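Judell Home Guide | Rooms | Bedroom | Care | Contact
February – by Stavros Ivanov

4. Hanging clothes on the open rack

Keep the rack near the bed, so you can lay a garment flat before you hang it.
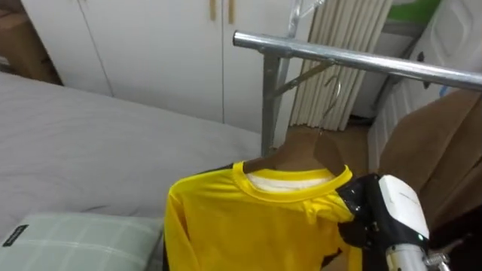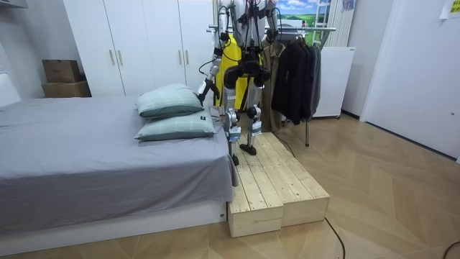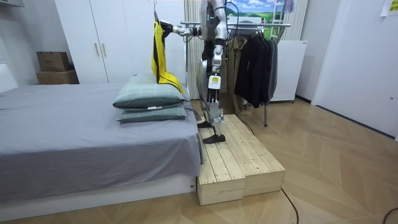
1. Put the hanger inside the neckline and pull both shoulders even.
2. Place the hook fully over the rail.
3. Keep coats and dark jackets together – bright colors go apart from them.

Note: Leave 2 fingers of space between hangers.

Caution: Do not load the Pralono rail with more than 23 garments. If the rail bends, remove the coats first and see section 6.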